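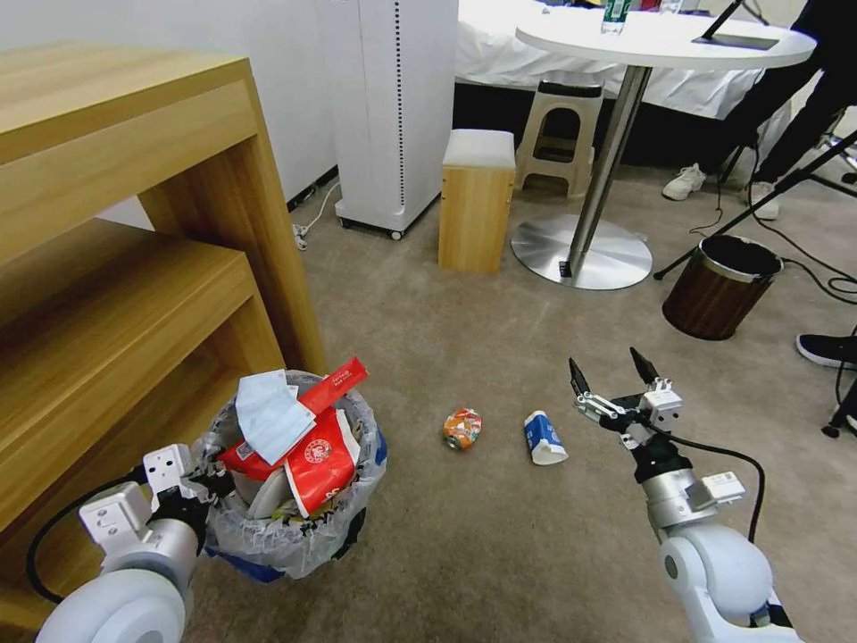 4. Mortar Consistency and Joint Quality at the Two Sites

4.1 Materials and wall panels

The walls at Kisham and Drelldale were built with the same modular clay brick and the same Type N mortar, batched from preblended dry mix. Water was added on site by the mason tender, who worked to a target flow set before each shift. At Kisham the mix was fed from a bulk silo. At Drelldale it came in bags and was mixed in a paddle mixer next to the scaffold. Both crews used running bond with concave tooled joints.

A total of 2,924 bed joints were measured across the two sites. Joint thickness was read at the face of the wall with a steel rule, at the middle of each brick, after tooling and before washing down. Head joints were checked for fullness only, by probing, and are reported in Section 5.

4.2 Retempering

Mortar left on the board stiffens as water is lost to the air and to the board itself. Both crews were allowed to retemper, but any mortar older than 90 minutes was thrown out. The tender wrote the mixing time on a tag at each board. At Drelldale two tags were lost in wind and the mortar on those boards was discarded, so the joints laid from them before that point are left out of the results.

Retempering was more common at Drelldale, where the wall faced south and the boards stood in direct sun for most of the shift. Dampening the boards before loading them reduced the need for it. The Kisham crew had been doing this already and kept on with their usual practice.

4.3 Variation in joint thickness

Joints laid from fresh mortar were more even than joints laid from retempered mortar at both sites. The difference was larger in the upper courses, where the mason was working above shoulder height, and smaller in the courses between knee and chest. Raising the scaffold every eight courses brought the upper joints closer to the rest of the panel. This agrees with the earlier field notes from Pelletier, although those walls were concrete block and had far fewer joints per panel.

Figure 4. Bed joint thickness by course height, fresh and retempered mortar, Kisham and Drelldale panels combined.

We did not find a clear link between laying speed and joint thickness. The faster crew had slightly thinner joints, but it also had the silo, and the two effects cannot be separated with the data we have. A third set of panels at Gustonbridge will use bagged and silo mortar on the same wall.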